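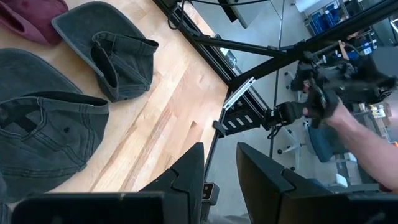 Figure 1. Wrist camera view during the fault check, one hand on the hardware.

Project Serra, group report, section 4: The Stall

Our task was cap sorting: two arms, one wooden table, maroon caps to one side and dark caps to the other. We had planned 18 runs for the evaluation. We got 12, and the rest of the time went to what our log calls "the Grisix problem," after the gripper controller software we were using.

The fault looked simple. A gripper would close on a cap, lift it, and stop. No error message, no beep. The status page said READY, which was true in the sense that it was ready to do nothing for as long as we liked.

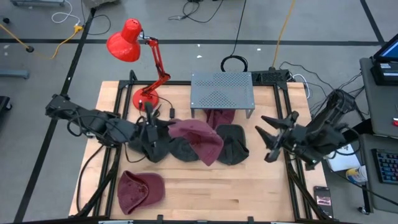
Figure 2. Workspace with the caps, one maroon cap raised at the left gripper.

We blamed the caps first. Cloth folds, brims get caught, and a crumpled crown gives the fingers very little to hold. Then we blamed the cables, and then briefly each other. The log settled it: the grip force reading was timing out after 600 ms, and the controller treated a missing reading as a reason to wait forever.

The safety side is less funny. During an early stall one of us reached in with the motors still powered, and the arm resumed. Nothing was touched except our confidence. The rule is now motor power off before hands go in, and the Jelinau lab checklist has a line for it.

The fix was a retry and a hard stop after the second miss. We replayed about 3,000 logged grip commands through the new code without a stall. The six missing runs are still missing.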